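Support > Desks and Tables > Grivo Sit-Stand Desk > Setup Guide > Section 4

Section 4: Fitting the top, leveling and first power-up

By Delia Enache, Product Documentation
Updated September

This section starts where Section 3 ends. You should have the two legs bolted to the crossbars, the feet attached, and the control box still in its bag. The frame should be upside down on a blanket or on the flattened carton. If your frame came from Zerora as a ready-built unit, skip to 4.3.

You will need the 5 mm hex key from the hardware bag, a Phillips screwdriver, a tape measure, a pencil and a small spirit level. A cordless driver is fine for the wood screws if you set the clutch low. Do not use one on the machine bolts.

CAUTION: The frame and top together are heavy. Two people are required for step 4.4. Do not try to turn the desk over alone, and do not lift it by the top.

4.1 Checking the top

1. Lay the top face down on a clean blanket. Sweep the floor first. Grit under the blanket will scratch the finish when you press down on the screws.

2. Find the pilot holes on the underside. Grivo tops have two rows, one for the standard frame and one for the wide frame. The wide-frame row is closer to the ends.

3. If you are using a top from another supplier, it must be at least 18 mm thick. The supplied wood screws will come through anything thinner.

4. Leave the top in the room overnight if it was delivered in cold or damp weather. It can bow slightly in transit and usually settles flat by the next day. If it is still bowed after that, contact us before you drill or screw anything into it. We cannot exchange a top once it has been fitted.

Choosing which long edge faces you is up to you unless the top has a cable notch. The notch goes at the back. On tops with a strong grain, stand the top against a wall for a minute and look at it both ways before you commit, as the grain can look quite different depending on where the window is.

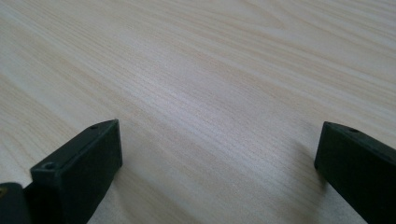 Pale wood-grain finish in reflected light.

A low light across any of our finishes will make part of the surface look lighter than the rest. Check the color from above, at normal working height, before reporting a fault.

4.2 Attaching the frame to the top

1. Place the frame on the underside of the top, with the motor housings facing down toward the top and the feet in the air.

2. Slide the crossbars in or out until the side brackets line up with the pilot holes. Leave the crossbar bolts loose for now.

3. Measure from each end of the top to the outside of the nearest leg. The two distances should match to within 2 mm. If they do not, check that both side brackets are in the same row of pilot holes.

4. Press a rubber pad into each bracket hole. The pads stop the frame from buzzing against the top when the motors run.

5. Start all the wood screws by hand, a few turns each. Once every screw has caught, go around again and tighten them until the pads just begin to flatten. Stop there.

6. Now tighten the crossbar bolts with the hex key, working from the middle outward.

NOTE: If a screw turns without getting tighter, the hole is stripped. Back the screw out, put a wooden toothpick and a drop of wood glue in the hole, snap the toothpick off flush, and drive the screw in again. Let the glue dry before you turn the desk over.

CAUTION: Never use screws longer than the ones supplied, even in a thicker top. The brackets next to the motor housings have a cable behind them and a long screw driven at an angle can pinch it.

4.3 Mounting the control box and handset

1. Slide the control box onto its rail between the crossbars. It clicks when it is home. The sockets should face the back of the desk.

2. Plug the left motor cable into the socket marked M1 and the right motor cable into M2. Left and right are as you sit at the finished desk, so they are reversed while the desk is upside down. Swapping them does no damage, but any error code on the display will then point to the wrong leg.

3. Screw the handset to the underside of the top, near the front edge. Most people put it on the side of the hand they do not write with. Leave a finger's width between the handset and the edge, or it will catch on chair arms.

4. Plug the handset cable into the socket marked HS. The plug only goes in one way. If it needs force, turn it over.

5. Run the cables along the crossbar and fix them with the adhesive clips. Leave a loose loop beside each leg. Do not run anything across the gap between the inner and outer leg tubes.

6. Attach the power cord to the control box, but do not plug it into the wall yet.

If you bought the Pritico cable tray, fit it now. It hangs from the back crossbar and is much easier to reach with the desk upside down. The Diekmann clamp-on tray can be fitted at any time.

4.4 Turning the desk over

1. Clear a space on the side you plan to roll the desk toward. Move the blanket so that it will be under the feet.

2. One person stands at each end. Hold the frame, one hand on the crossbar and one on the leg.

3. Roll the desk onto its long edge, pause, change your grip, then lift and lower it onto its feet together. Do not let it pivot on one foot. The foot bolts are not made to take the full weight sideways.

4. Walk the desk to its final place. Keep it a hand's width from the wall, windowsill and any radiator, all the way up its travel. Shelves are the thing people most often forget. Wall shelves need to sit well above the highest setting with your monitor included.

4.5 Leveling

1. Put the spirit level on the top, first along the length and then front to back.

2. Turn the leveling feet by hand. Clockwise raises that corner. On thick carpet, wait an hour and check again after the feet have sunk in.

3. Push gently on each corner. If the desk rocks, the foot diagonally opposite the low corner is usually the one to adjust – work on one foot at a time and recheck after each.

A slightly sloping floor is not a problem for the motors. A desk that rocks is, and it will sometimes trigger the collision stop for no clear reason.

4.6 First power-up and reset

The desk has to learn its lowest point before it will move normally. Until you do this, it will run slowly or show RST on the display.

1. Take everything off the desk, and move chairs, drawers and bins out from under it.

2. Plug the cord directly into a wall outlet. Do not use an extension cord for the first reset.

3. Press and hold the DOWN button. The desk will lower slowly, stop, dip a little, and rise a little. Keep holding until the display changes from RST to a number.

4. Let go. Press UP and run the desk to the top of its travel, then back down. Listen for scraping and watch the cables as it moves.

5. If one leg moves and the other does not, let go of the button immediately and unplug the desk. Check the M1 and M2 plugs, then repeat from step 2.

CAUTION: Keep children and pets away from the desk during the reset. The collision stop does not work until the reset is complete.

Resting time: the motors are built for short runs. After 2 minutes of continuous movement the desk will stop and show HOT. Leave it plugged in and wait 18 minutes. It clears by itself.

4.7 Saving heights

1. Move the desk to the height you want. For sitting, your elbows should be level with the top and your feet flat on the floor.

2. Press M, then press 1, 2, 3 or 4 within a few seconds. The display blinks once.

3. To go back to that height, press the number once. Press any button to stop the desk on the way.

Saved heights are kept if the power goes out. They are erased if you do a full factory reset (hold M and DOWN together until the display goes blank).

4.8 Common problems in this section

Display is blank. Check the wall outlet with a lamp. Then check both ends of the power cord, then the HS plug.

E01 or E02. The left or right motor cable is loose. Unplug the desk, reseat the cable and do the reset again.

Desk goes down but not up. Too much weight, or the weight is all at one end. Remove it and try again.

Desk stops and backs up a little. The collision stop has sensed something. Look for a cable pulled tight before you look for anything else. Finn Sauerland on our repair desk finds this behind most of the returns he tests.

Top squeaks when leaned on. A rubber pad is missing or a wood screw is loose. Go back to 4.2, steps 4 and 5. You can reach the screws from underneath with the desk raised, but unplug it first.

Retighten all the crossbar bolts after the first month of use, and then once a year. Section 5 covers cleaning and care.

Grivo Customer Support, Desk Line, extension 269 | Parts and exchanges: Mwanaisha Makori, extension 153 | © Grivo. All rights reserved. | Back to top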